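Ticket: Gripper stalls and faults out when picking processors from the printed holder
Project: Morkside bench cell
Status: Open, waiting on customer
Priority: Normal

Customer, opening message

Hello, and thank you in advance to whoever picks this up, you were all so patient with us over the calibration business in February. We have the Norness two-finger gripper on our bench arm, running the Mekodia pick routine. The job is simple enough on paper: take a processor out of its slot in the gray holder plate, carry it across, set it down, go back for the memory module.

The memory picks are lovely. The processor picks are not. The fingers come up on either side, start to close, and then the controller throws fault 59 (force limit reached before target width) and the arm freezes where it is. We ran 200 cycles overnight and 40 of them ended that way, every one on the processor. No damaged parts so far, I'm glad to say, but one processor did get pushed crooked in its cradle and I'd hate to see what happens to one we care about.

Already tried: power cycle, re-homing the gripper, slower approach speed, fresh copy of the routine. No change from any of it.

Support, first reply

Thanks for such a thorough write-up, it saves us both a day of back and forth. Fault 59 on closing nearly always means a finger has met something solid before it met the part. Since your memory picks are clean, I'd leave the gripper settings alone for now and look hard at the holder.

Could you jog the arm to the pre-grasp position, stop it there, and send the view from the wrist camera? Please also tell me who printed the plate and whether it's been off the frame lately. And do keep the enclosure closed and the arm in hold mode whenever anyone reaches in to straighten a chip.

Customer, reply

Done, stopped at pre-grasp with the jaws open.

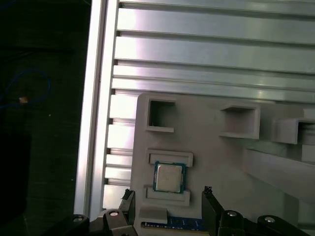

The plate was printed for us by Sjögren, and yes, I'm a little embarrassed to say it came off the aluminum frame to be cleaned before all this started. I put it back myself and lined it up by eye. I did teach the memory position again afterward, but I left the processor position as it was, thinking one would follow the other. Reading that back, I think I may have answered my own question.

Support, second reply

You may well have! The processor sits between two raised lips and the lower one is a bit to the left, so there isn't a lot of forgiveness in there. My best guess is that the left finger is catching that lip on the way in. The chip also looks slightly tilted, so please reseat it before you teach anything.

Then, in this order:

Hold mode on, air and motor power off, seat the processor by hand.
Snug the plate down and check it doesn't rock.
Power up and teach the processor position again at the slowest jog speed.
Drop the closing force to level 4 and run a short batch with someone watching.

Leave the force limit itself where it is, please. I know it's tempting to raise it and make the fault go away, but that limit is what stopped the arm all those times.

Customer, reply

Will do, and the limit stays put, I promise. The bench is booked until 3 p.m. so I'll start after that and post the log here.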